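Projeto Umau – relatório de progresso ao financiador
Período: janeiro a julho
Responsável: Nneka Tamuno
Data: 15 de julho de 2023

1. Ponto de situação

O período serviu para responder à pergunta que consta da candidatura: que tarefas domésticas e de loja uma máquina já consegue fazer sem alguém ao lado. Trabalhámos com quatro tarefas – empilhar peças, dobrar panos, repor artigos numa prateleira e limpar uma bancada. Duas estão em fase de ensaio regular, empilhar e repor. As outras continuam em preparação.

A recolha de demonstrações feitas à mão decorre na sala da Emel. O Yakubu Omoregie ficou com a organização das sessões e com a revisão dos registos. Até ao fecho deste relatório temos 1943 demonstrações aceites. As rejeitadas ficam guardadas à parte, com o motivo anotado.

2. Trabalho de mesa

A tarefa de empilhar usa objetos pequenos e correntes, como argolas grossas de cor creme, sobre uma mesa coberta de papel branco. O brilho das peças e as sombras no papel são condições que queremos manter nos dados, porque uma cozinha ou um balcão também as têm.
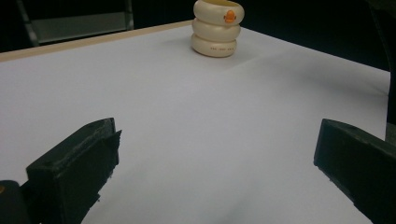

Uma máquina já pode arrumar uma casa sozinha?
Por enquanto consegue fazer tarefas isoladas, com objetos que conhece e num espaço preparado. Uma casa inteira exige passar de uma tarefa à outra e recuperar de erros, e nisso os sistemas que ensaiámos ainda precisam de uma pessoa.

3. Resultados

No empilhamento, o sistema completou quase 75 por cento das tentativas. A falha mais comum é largar a peça demasiado cedo. Na reposição, os ensaios na loja Odukoya correram bem com caixas e mal com sacos moles. Ainda não temos um valor que queiramos apresentar para esta tarefa.

A dobragem de panos está atrasada. O fornecedor Fovberg entregou os suportes fora do prazo e a montagem só ficou pronta no fim do período. O atraso não altera o custo total, mas empurra os primeiros ensaios para o próximo relatório.

4. Próximos passos

Repetir o empilhamento com outra iluminação e outras superfícies.
Rever com a Odukoya a lista de artigos, incluindo embalagens moles.
Começar os ensaios de dobragem.

Pedimos autorização para transferir para horas de operador a verba de deslocações que não foi gasta. O mapa de despesas segue em anexo separado.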